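Review: The Getine Bench Cell Practice Kit, second edition
Posted 3/26/19 by Randi Strand

I have a shelf of binders that promised to make tabletop robot work orderly. Most of them were written by people who had a floor cell in mind, with a fence and a light curtain, and who then shrank everything down and hoped. So when Getine put out a second edition of its Bench Cell Practice Kit I was in no hurry to buy it. Divya Chowdary, who runs the arm at our shop two days a week, bought it for me.

The kit costs $159. For that you get a 3-ring binder with the rules in it, a pad of setup sheets, a set of adhesive floor and table marks, cable tags in two colors, and a login for the online forms. The login is good for a year. After that you pay again for the forms, and the binder refers to them constantly, so think of the price as a yearly one whatever the box says.

It's meant for small groups running a single arm over a table with household objects: pick and place, pouring, opening and closing appliance doors. That is our work too, so I gave it a fair run from August on.

What's in the binder

The rules come in numbered sections and they are short, which I appreciated. The first section covers the table itself. Clear edges, fixed height, one agreed home position for the arm, a written list of every object allowed inside the reach. Fine. You could get that from any decent supervisor in an afternoon, but it's useful to have it on paper when a new person starts.

Section two is cables, and it's the best part of the kit. Getine wants every cable that runs along the arm clipped at stated points, with enough slack for the full range of the wrist and no more, and it wants you to run the arm slowly to each joint limit before the first real job of the day while a second person watches the slack. We had been doing a lazy version of this. The full version takes longer and I now think it's right. A loop that looks harmless at the home position can end up across a cup or under an appliance once the base turns.

The tags are less good. The glue gave up on ours within weeks - we went back to plain tape and a marker.

Section three is where I start to grumble. It's called "Object Discipline" and it reads like it was written by somebody who has never had to finish a job by lunch. Every object is supposed to go back to its printed mark between runs, including when the whole point of the run is that things are in different places. There's a one-line exception for "varied layouts" and then no help at all on how to record one.

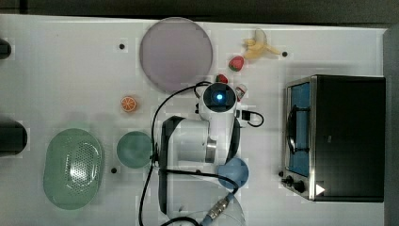 What we ended up doing was writing the layout rule ourselves. Objects can go anywhere inside the reach as long as nothing hangs over the table edge, the door of any appliance has room to swing, and whoever set the layout signs the sheet. Divya wrote it on half a page. I'd put that half page up against Getine's eleven.

The kit also treats play food and real dishes as the same class of object, which makes no sense to me. A rubber or plastic toy you can squeeze hard and nothing comes of it. A ceramic bowl is a different matter, and so is anything with a door and a heating element. Our house rule is that an appliance used as a prop stays unplugged and the plug is kept where the operator can see it. I looked for something like that in the binder and found only a general line about "energized equipment." For a kit aimed squarely at kitchen-type tasks, that's a serious hole.

The numbers

Getine's brochure says the kit was tried out over 887 runs before release. I asked what counted as a run, who did them, and whether anything was compared against a group without the kit. The reply was polite and answered none of it. Maybe the testing was solid. I can't tell from what they publish, and neither can you.

The brochure also talks about being "aligned with industry standards." Read that carefully. Aligned is a soft word. There's no certificate in the box, no clause-by-clause table, and filling in the sheets won't stand in for a risk assessment. Section one admits as much in small type. I'd have liked it on the cover, as I've already met one customer who thought buying the binder meant he was covered.

Compared with the others

Hovland sells a much fuller package for $825 that includes a day of someone's time at your bench. I've used it at a previous job. The paperwork was heavier than I wanted, but the appliance section was proper and the visitor caught two things we'd missed. If you have students or the public near the arm, I'd spend the money there.

Ondwood's checklist is cheap and thin. It does have a sensible page on emergency stops: where the button goes, who can reach it, how often you press it to see that it does what it should. Getine gives that subject a paragraph. I photocopied the Ondwood page and put it in the Getine binder, and so far it's the page that gets used most.

Would I buy it again?

For a new bench with one arm and two or three people, maybe, for the cable section and the setup sheets. If you already have written habits, borrow a copy first. Dratomley has one in its lending library, or did when I checked, and you can read the whole thing over a long coffee.

I won't be renewing the login. The paper sheets copy perfectly well.

Two and a half stars. It would be three if the tags stuck.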